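Equipment plan for the garment cells: what we are buying and when

The budget for the second phase of the Velldale garment handling work was approved in April 2023. It covers four more two-arm cells, spare parts for the existing one, and a small amount for props such as racks, hangers and clothing.

Irfan Chin put the request together after comparing two options. The first was a single larger station from Jivow with longer reach. The second was more of the tabletop cells we already run. We chose the second. The larger station would have needed new floor anchors and its own power feed, and the training would have started over for everyone. 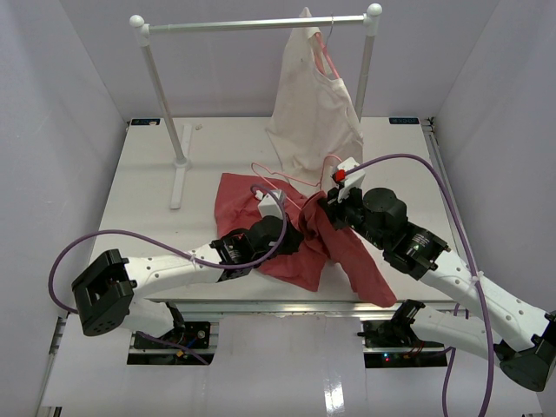 Two arms working on a red garment in the tabletop cell.

Spare grippers and cables take a bigger share than last time. The first budget had no line for either, and orders went through one by one at full price. This time we are buying a set of six gripper fingers per cell up front – the supplier, Goseck, gave us a better rate on the larger order. Replacement cable sets are $439 each. Enclosure panels are $680 per cell, installed.

Cameras are not in this round. Viorica Bălan is still testing mounts and will send a separate request once she has settled on one.

Delivery is planned for June. The new cells will go along the north wall of the Rainer building, where the packing benches are now. Teams that store things under those benches should clear them before then. Questions about the order go to Irfan, and requests for props can be added to the shared purchasing sheet.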